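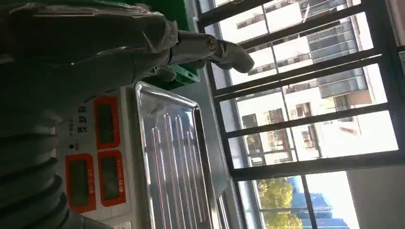
*The arm in its raincoat, with the scale and the steel tray by the window.*

20 September 2026

I went to the Lasholm open day because it was free and I'd been told there would be sandwiches. There were 2 sandwiches left when I got there, both egg. The robots were better attended.

Our guide said the plan is to teach the arms all the dull jobs, weighing and cloth handling included. She had a figure of 2,000 practice grabs and said it very fast, twice. I asked if that was a lot. She said it depended on the cloth.

Cloth is the hard one, apparently. A box stays box-shaped while you think it over. A sheet has other ideas -- I have a fitted one at home that has been winning for years. So I stood at the white sheet with the red stripe much longer than I stood at anything else.

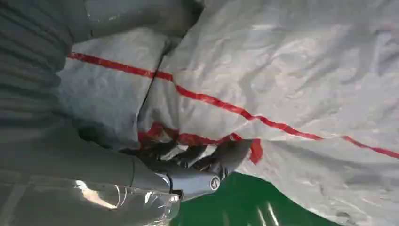

Kwesi Sulemana thought I was being too easy on them, and told me in the parking lot that he'd be impressed when one of them could find the corners. I said I'd be impressed when he could. We drove home by way of Odavbridge and stopped for a proper lunch.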